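Unit 4 handout — shared kitchens and who pays for them

We use cookies to improve your experience. Accept | Settings

Recap from May: a commons fails when use is free and upkeep isn't. Cekaven housing co-op is our main case, 47 flats, one kitchen per floor. Budget 2,788 a year, of which 2,000 goes on cleaning. Leaves very little for repairs — remember this for the essay.

Key terms: free rider, club good, sanction, monitoring cost. Know the diffrence between a club good and a public good!!
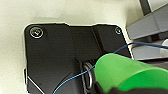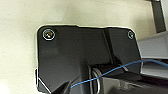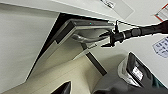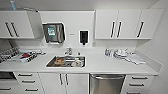 Tóth model, short version. Each user weighs own effort against share of benefit. Share shrinks as group grows, so effort drops. Above 24 users informal rules stop working (in the Cekaven data, not a law of nature).

Fixes tried: rota, deposit, paid cleaner. Rota lasted one term. Deposit worked but people resented it — see Wiltness reading, second half only.

Next time: fines and why they somtimes backfire. Bring the Skevurance tables.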